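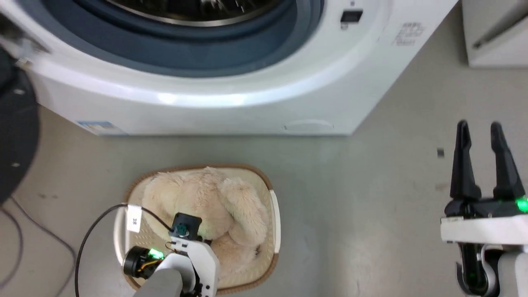 Jan 6, 2026

Took the decorations down, apart from the star, which has got itself wedged behind the curtain rail and can stay until Easter for all I care. Needles everywhere. I hoovered twice and then trod on one in my socks.

Choir started again tonight. Macario Quezada has decided over Christmas that we are ready for the big Solís piece, all 74 pages of it, in spite of what happened in November with the short one. He handed out the copies as if they were medals. The altos have a good tune on page three and then nothing but the same note until the interval, as far as I can see. I asked whether we might cut the middle and he gave me the look he keeps for people who suggest sitting down.

Eliseo Tapia has moved from bass to tenor on the grounds that there are fewer of them. He can't reach the notes but he leans towards them very willingly. Afterwards he drove me home and told me about his knee, both before and after the operation, with the engine running outside my door for nearly 32 minutes.

Letter from the council about the bins, which will now be collected on a different day in a different order. Read it three times. Have decided to copy next door, who I suspect are copying me.

Two loads of washing done, mostly tablecloths. The gravy has survived on the good one in the shape of Portugal. Cheese and the last of the pickled onions for supper, standing up. There is still a third of the Christmas cake and I have stopped pretending I'm keeping it for visitors.

Resolutions so far: go to bed before midnight (failed), ring Aunt Bea (engaged, so half a mark), learn the alto line by heart. Sang my one note in the bath for a while. Went flat when the water cooled.

Must get stamps tomorrow. And find out who has my big casserole dish.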